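Gilen Guides
Home > Books and maps > Valleys > Brirkach

Brirkach Valley: Walking Guide with Folded Map, Volume 2

Format: soft cover, sewn pages, with separate map
Pages: 81
Language: English
Availability: in stock
Page updated 19 November 2018

The second volume of our guide to the Brirkach valley covers the upper part, from the bridge at Bashir to the springs where the river Drandar begins. The first volume ended at the bridge, and many readers wrote to us that they stood there with the book finished and the best part of the river still in front of them. We agree with these readers. The upper valley is quieter, the paths are narrower, and there is more left to see of the old ferry stations and the washing places, which in the lower valley were mostly taken away when the road was made wide.

The guide is made for people who walk slowly and like to know what they are looking at. It describes walks of different length, nearly all of which can be started from Bashir, where there is parking and also a bakery. Each walk has one text for the way and a second text, printed in brown, for the history. 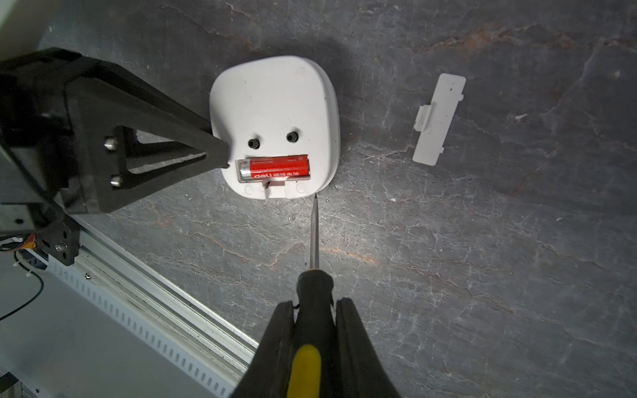 Gilen Guides · Brirkach Valley · Vol. 2, p. 17

From the chapter "The ferry people"

Before the stone bridge was built, there were two families at Bashir who lived from carrying people and animals over the water. The river is not deep there, but in spring it is fast, and the bottom is made of round stones on which a horse does not stand well. The families had an agreement. One of them worked from the upper landing and the other from the lower, and a traveler who came down from the springs paid at the upper landing and not at the other one, even when the other boat was already waiting. The agreement was never written down, so far as we could find. It is known to us from a complaint, made by a cloth merchant, who had waited for half a day in the rain while a free boat was lying in front of him.

The upper landing can still be visited. Take the path behind the chapel and keep the wall on your left side until the ground becomes soft. There are four steps cut into the rock, and beside the lowest one is an iron ring. The ring is old but it is perhaps not from the ferry. It is possible that the wood merchants put it there later, for the rafts. 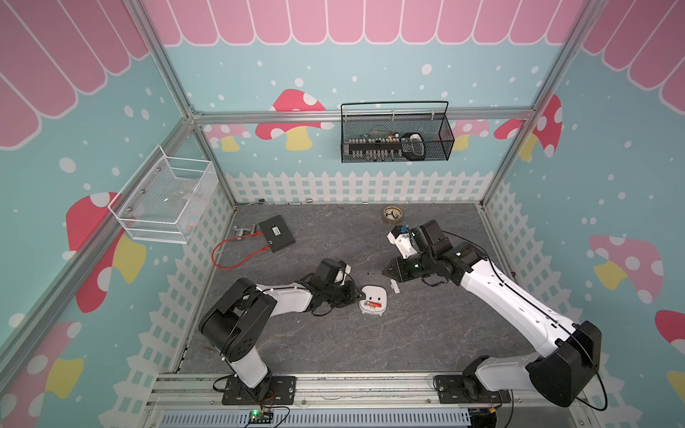
After the bridge was opened, the family of the lower landing left the valley. The other family stayed and opened an inn in the house where they had always lived, and for many years the inn had a boat painted over the door. Guests came first for one night, on the way to somewhere else. Later they came for the fishing, and for the air, which a doctor in the city had recommended in a small book about chest illness. We have read this book and it says about the Brirkach air only that it is "dry for a valley." This was enough, it seems. In the summer all beds were taken, and the school teacher let his own room and slept in the school.

What is in the guide

The book has an introduction, the walks, a chapter on the ferry people, a chapter on the springs, and a list of the names of fields and rocks in the valley with their meaning, where the meaning is known. The drawings of the old houses were made from photographs which families in Bashir kindly lent to us. Where a house is no longer standing, the drawing is marked with a small cross.

The folded map shows the whole upper valley on one side. On the other side is the village of Bashir in larger size, with the washing places, the two landings and the line of the first road. Paths which are closed in the time of nesting are drawn with a broken line. Please respect them. The farmers at the springs have been very patient with our walkers, and we would like to keep it so.

The paper of the map is stronger than in the first volume. We had letters about the folds, which opened after one season in a coat pocket. The new paper can bear light rain, but it is not waterproof, and a map that became wet should be dried flat and not on a heater.
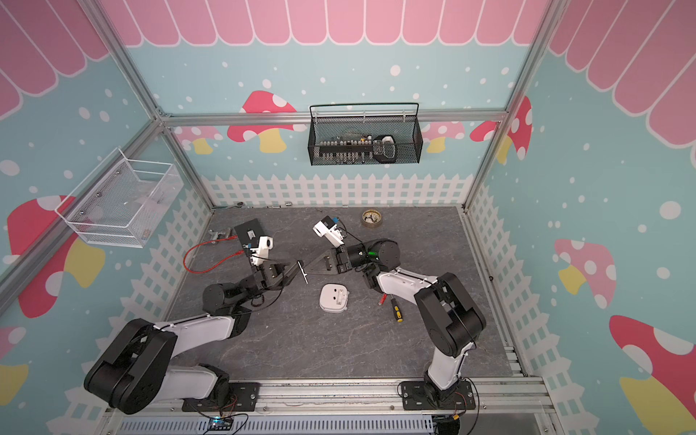
The walk to the springs is the longest in the book and we advise to take the whole day for it. The path is easy until the second sheepfold. After this it goes up beside the water, and in two places the hands are needed. The main spring comes out under a flat rock and makes a pool of a very clear green. In older times the people threw a pin into this pool before a wedding. Now there are mostly coins, and the farmers ask that nothing is thrown in, for the cattle drink lower down.

Between the springs and the pass there is no signal for the telephone, and no water that is safe after the last house. In December the upper path has often ice and we do not recommend it without proper shoes. The lower walks, along the old landing path and to the chapel, can be made in every season.

Which volume do I need?

For a short visit to Bashir, this volume is enough. It repeats the chapter on the bridge from Volume 1, with some corrections. For those who come on foot from the lower valley, the two volumes together make one continuous way, and the numbers of the walks go on from one book to the next. The Drandar fishing map is sold alone and is not part of either volume.

Corrections to the first printing

Page 25: the gate at the end of the walnut path opens to the outside and not to the inside.
Page 31: the distance to the chapel is given from the bridge, not from the inn.
In the list of names, two neighboring fields were exchanged. Owners of the first printing can write to us and we send the corrected leaf without payment.

Orders

The guide is sold through this page, at the bakery in Bashir and at the small museum beside the bridge, when it is open. Books are sent flat in a card envelope, with the map put inside the back cover. Shops that wish to take more than 17 copies may ask us for the trade price.

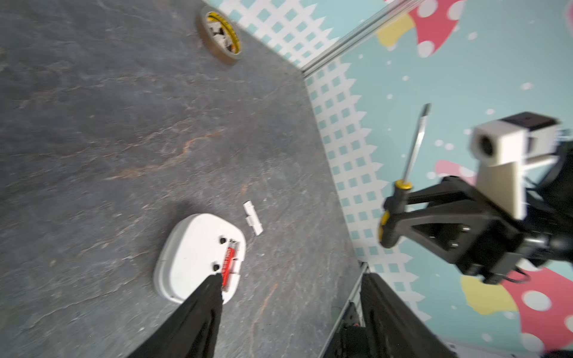 White device with red batteries, brown packing tape behind

Also from Gilen Guides
Brirkach Valley, Volume 1: From the Plain to the Bridge
Drandar Fishing Map
Postcards of Old Bashir, in paper sleeve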